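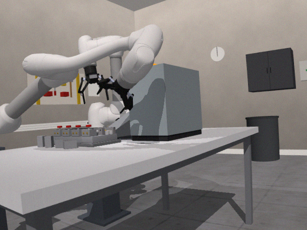

Castcombe Library Archives and Special Collections
Condition and Storage Inspection Checklist: Children's Manuscripts and Illustrated Mock-ups
Form revision: March 2026

Collection inspected: Maëlle Robichaud Papers (picture book drafts, dummies, promotional giveaways and correspondence)
Inspected by: Francine Dufour, Conservation
Accompanied by: Mali Foulkes, Reading Room
Previous inspection: January

Ratings: S = satisfactory; A = attention required; N/A = not applicable. A comment is mandatory for every item rated A.

SECTION 1 - STORAGE AREA

1.1 Aisles and exits clear. S
1.2 No material stored directly on the floor. A
Comment: One carton of publisher's proofs was found beneath the lowest shelf in Bay 2. It was moved to the holding trolley during the inspection and is to be shelved by Reading Room staff.
1.3 Temperature and humidity log complete and signed. A
Comment: Readings are within the permitted range. Two entries are unsigned. Staff are reminded that initials are required at the time of reading.
1.4 Pest traps dated and in position. S
1.5 Light levels at shelf face acceptable. S
1.6 Step stool and ladder tagged and in good repair. A
Comment: The ladder tag has expired. The ladder has been withdrawn from use until it is re-tagged.

SECTION 2 - MANUSCRIPTS AND MOCK-UPS

2.1 First handwritten draft of "The Goose Who Kept the Lighthouse" (61 leaves) present and in order. S
Comment: Leaf count agrees with the finding aid. The pencil corrections on the final leaves remain legible.
2.2 Illustrated mock-up (28 pages, watercolour and ink on pasted board) free of new damage. A
Comment: The lower corner of the front board is lifting. The adhesive is original and should not be supplemented without a treatment proposal. The mock-up may not travel to the Lundness exhibition until that proposal has been approved.
2.3 Interleaving tissue in place. S
2.4 Metal fasteners removed or isolated. A
Comment: Rust staining was noted on the Fehr correspondence, folder 2. The paper clips are to be removed by Conservation and their positions recorded on the folder slip.
2.5 Enclosures correctly labelled. S

SECTION 3 - PRINTED AND PROMOTIONAL ITEMS

3.1 Giveaway edition stored flat and separated from newsprint. S
Comment: The Custa department store printed 3,000 copies of this edition for distribution to children at its Christmas counter. The library holds a single copy, donated by Murray Robichaud. The centre staples are sound.
3.2 Colouring sheets and counter cards housed in polyester sleeves. A
Comment: The counter card is too large for its sleeve and the upper edge is exposed. An oversize sleeve has been ordered.
3.3 Copies restricted from handling clearly marked. S

SECTION 4 - HANDLING AND ACCESS

4.1 Foam supports and weights available in the Reading Room. S
4.2 Hand-washing notice displayed. S
4.3 Request slips retained and filed. S
4.4 Donor restrictions noted on the catalogue record. A
Comment: The deed of gift closes the family letters during the donor's lifetime. The restriction appears in the finding aid but not in the public catalogue - this is to be corrected before any further requests are filled.
4.5 Loan agreement on file for outgoing items. N/A

Items rated A will be reviewed at the next scheduled inspection. Item 4.4 is to be reported to Marlene MacPherson, Head of Collections, upon completion.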